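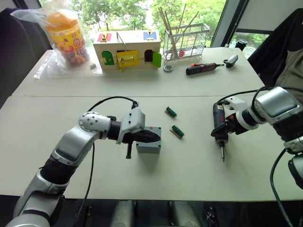
Do you need a cordless screwdriver if you already own a drill? For small stuff, I'd say get one anyway. A drill is heavy and way too eager, and the first time it strips a tiny screw in something you like, you'll wish you had the little guy.

553 views | 55 shares

So I've had my Bosch pen-style screwdriver since March and I use it way more than I thought I would! I bought it for one job (a Jurkeck shelf kit with 60 screws, all of them short, all of them annoying) and figured it would go live in a drawer after that. It has not seen the drawer. I've done battery doors, loose cabinet knobs, the hinges on a toy box, a lamp, and the back panel of a radio I probably should have left alone.

The thing I like most is the shape. My old Wonov was the pistol kind, and I could never get it into a corner without bending my wrist in some weird way. You hold the slim one straight up and down like a fat marker, and you can see exactly where the bit is going. 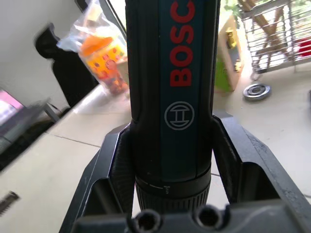 The grip is good too. There's black rubber down both sides, so it doesn't slide around in my hand, and the body is a dark navy that hides grubby fingerprints pretty well. I also like the ribbed collar near the bit end, it has a tiny screw icon on it and the grooves give your fingers something to grab.

Gripes? I have 3. It doesn't have the muscle for long screws into hardwood, so finish those by hand or go get the drill. It rolls off my workbench if I lay it down carelessly (my floor slopes, so okay, partly on me). And I wish I'd gotten a nicer set of bits right away. I ended up with a Skudex set that fits fine, but the case is a pain to open and the labels rubbed off in a month.

My neighbor swears by the Jiang one, and I did borrow it for an evening. It's lighter, but it felt kind of hollow to me and I kept hitting the button by accident. I gave it back and went right on using mine.

If you build a lot of flat-pack or fix a lot of toys, I'd buy this again tomorrow. For decks and fences, keep your drill charged.

3 comments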